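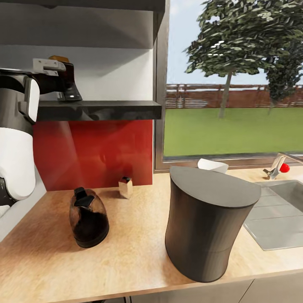 Saturday, 9:40 am. Shelf reach, kitchen sim

Big day for the planner! The new warm start is in and the arm now gets up to the black shelf with the elbow kept low on the left, which the old seed almost never found. I ran 1,000 starts overnight with kettle, bin and faucet as obstacles and the counter as a hard plane. Only 6 came back with no path. I was expecting a far uglier log.

The upper cabinet is what makes this one fun. The gap over the shelf is tight, so the sampler used to waste its time on poses with the wrist inside the cabinet. Tullio's fix (check finger and bracket first, the rest of the chain after) prunes those early and the whole query feels snappy now.

Still open:
- Finger sits just over the shelf surface and the contact margin chatters there. Tried 2 mm and 3 mm, 3 is calmer. Want to see what Hiyori gets with her controller gains before fixing it.
- Kettle mesh is smoked glass, and the depth renderer treats it as half there. Edem thinks it's a material flag in Butano. For now the planner gets the kettle from ground truth, so don't read anything into the perception numbers.
- Collision hull for the bin is convex, so it loses the narrow middle. Harmless here, will matter for low reaches.

Next: same query with the shelf height randomized. Takumi, the branch is shelf-warmstart, please try to break it!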